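3.2 Setting and furnishing of the work tables

The study was carried out in a ground-floor room of the Bravusen day centre, which had been used until the previous spring for sewing classes. The choice of room was limited by the timetable of the centre, and the authors accepted it on two conditions: that the furniture could stay in place for the full length of the study, and that the area behind each table could be covered. Both conditions were met before the first participants arrived in April.

The question put in Section 1 concerns how older adults fold and sort household linen when seated at a table, and how far the surroundings of that table affect the order in which they work. Earlier work by two of the present authors (Wan and Tan) had been done in participants' own homes. Those visits gave a rich account of habit, but the rooms differed so much from one another that it was hard to say whether a pause in the folding came from the cloth, from the person or from something on the shelf opposite. One participant in the Su group broke off repeatedly to straighten a calendar. It was therefore decided that the present study would use a plain setting, furnished in the same way for every session.

Two tables were prepared. Each was given a white top, smooth and flat, so that the edges of coloured items could be made out easily by participants with reduced sight. The wish for contrast had to be balanced against the fact that much household linen is itself white. Pillowcases and tea towels in the test set were accordingly bought in mid-tones, and the few white items that could not be left out, chiefly handkerchiefs and table napkins, had a coloured hem sewn on by Cuiping Cui before use.

The covering of the wall received more attention than had been planned. Paint, screens and paper were all considered. Paint was refused by the centre. Folding screens were tried for a morning and given up when participants asked what was behind them. Paper marked easily and made a noise when brushed by a sleeve. The authors settled on a large white cloth hung behind the work surface, reaching down to the back edge of the table, with the pale wall left visible above it. A cloth was familiar to every participant, and it attracted little comment.
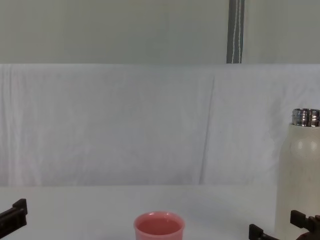 Some unevenness in the hanging was tolerated. The cloth sags slightly between the points at which it is fixed, and it carries a long fold a little to the right of the middle. Huiling Fang proposed that it be ironed before each session, but after a short trial this was judged to bring no benefit: creases left by storage returned within the day, and a freshly pressed cloth led several participants to remark on the state of their own folding. The authors considered this a greater risk to the results than a visible crease. The cloth was instead left hanging between sessions and taken down only for washing.

The effect of the plain surroundings was assessed in the pilot phase. Participants were asked to fold the same set of linen on two occasions, once at the prepared table and once at a table in the centre's dining room, where the wall carries a notice board and a serving hatch. Folding at the prepared table was steadier, in that fewer items were picked up and put down again unfolded. The sorting that followed showed no clear difference. Participants who began by making a pile for towels did so in both rooms, and those who preferred to fold everything first and sort at the end kept to that order.

A number of participants found the setting rather bare. When invited to comment, one described it as being like a shop before the goods come in, and another asked whether a vase might be allowed. These remarks were recorded but did not lead to changes. It should be noted, however, that comfort and plainness may pull in different directions, and that a person who feels watched or out of place may fold more carefully than is usual at home. This point is taken up again in Section 5.

3.3 Linen and order of presentation

The full stock consisted of 160 items, supplied by Trusosance and washed before first use in order to remove the stiffness of new cloth. Items were divided into seven classes by shape and size. Fitted sheets were left out, as the pilot showed that they called for standing room and, in many cases, a second pair of hands.

At the start of each session the linen was placed on the table in a loose heap, to the side of the participant's preferred hand. No instruction was given as to method. Participants were told only that the linen was clean and was to be put away, and that they might stop whenever they wished. Veronika Hollenstein was present throughout to answer questions, and replied to any request for guidance with the agreed wording: 'However you would do it at home.'

Finished piles were measured for height and checked for alignment of edges, then shaken out and returned to the stock. The scoring sheet follows the Grorkeck scheme, with one addition – a column for items refolded by the participant without prompting. Agreement between the two scorers is reported in Section 4.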